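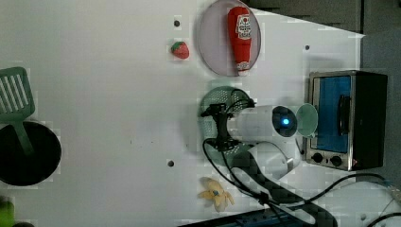 Colander in dark green, with plate, on a white tabletop

Susent Colander, Round

The Susent round colander is intended for daily use in home kitchens, staff rooms and small catering facilities. The base is perforated to drain pasta, rice, washed vegetables and tinned pulses.

Capacity and care
The standard model drains up to 1,300 grams of cooked pasta in one load. Rinse promptly after use with starchy foods and clear the perforations with a soft brush. Abrasive pads will dull the colour and are not covered by the warranty. The colander may be placed in the upper rack of a dishwasher.

Ordering
Colanders are supplied singly or in cartons of 12. Institutional customers may order through the Tetstead catalogue — account numbers must be quoted on all correspondence. Deliveries from the Grastau warehouse are normally made within nine working days. Colours other than dark green are made to order.

Warranty
Susent products carry a warranty of 12 months from the date of purchase. Enquiries should be directed to Noemí Solís, Customer Accounts.

Prices current at 3 August 2002.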